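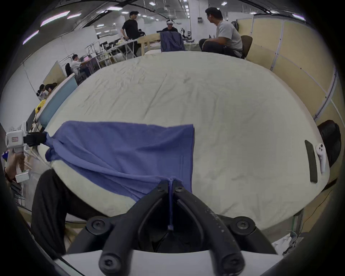
Progress to May: linen and clothing reuse, Ridico site

We have folded 420 pieces since the last report, mostly towels and T-shirts. The Leltoten grant paid for 17 storage tubs.

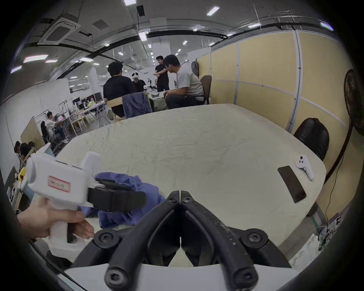
Folding is slower than planned – 42 pieces an hour at best. We now work on a cloth-covered table, and the cream colour makes the darker items easy to find. The cloth wrinkles and needs pulling straight.
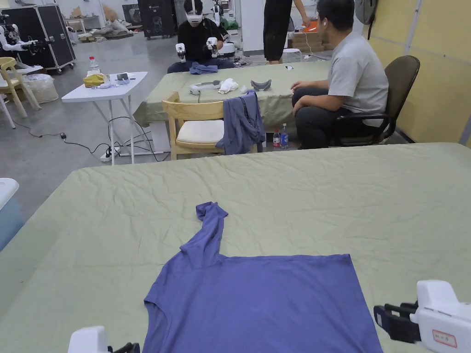
Will we reach 900 pieces by the end of the grant?
At the present rate we will, provided Pulodach keeps up its deliveries.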